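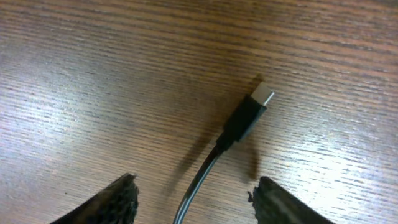
A cable on the table, gripper open.

Search Stoltine jobs and notices Search

Call for Participants: Can a Machine Tidy Your Table Yet?

Stoltine is looking for 45 adults to take part in a home chores trial starting in April. We test household robots for a living, and we don't sell them. So far we have not been impressed.

The chore list is short and dull. Put the phone on charge. Coil the cord. Clear the table before supper. Makers such as Vuduton and Kubiak keep telling us these jobs are nearly solved. Our own log says otherwise. Of 869 tries at small table chores, we passed fewer than half, and our standard was a low one: the job had to be done about as well as a tired parent would do it.

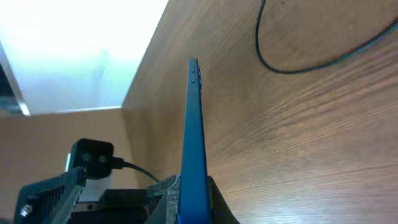 We want people who are hard to please. If you have ever redone a job after a dishwasher, a robot vacuum or a teenager claimed to have finished it, you are who we have in mind. Part of your work will be judging single moments in a chore. A phone held upright on its long edge by a gripper, with its side buttons clear of the fingers, may look like a good grip to an engineer. Would you let it hold yours? Would you trust it to set the thing down again? Those are the answers we need, in your own words and with no score sheet.

You will come in for 5 sessions of 2 hours each. In each one you do a chore yourself, watch the machine try it, then tell us which result you would put up with at home. You may stop a run whenever you like. We especially want to hear from people who
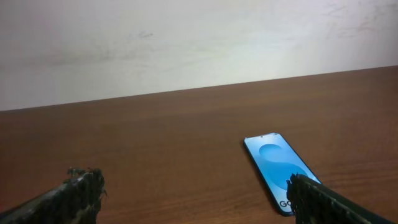
handle small things at work all day: repair counter staff, stock clerks, packers, home health aides. Shop owners who have been pitched one of these systems are welcome too, bought or not.

You need to be 18 or over and able to sit at a table for the full session. No technical background is wanted. Please don't apply if you work for a robot maker or own shares in one.

Sessions are paid, and we cover bus fare or parking. The trial name is Aleo, so put that in your subject line. Write a few lines on the chore you would most like to hand off and why you doubt a machine could do it. Send them to Svend Juhl at the Stoltine front office.

Posted January 4, 2021. Open until all places are filled.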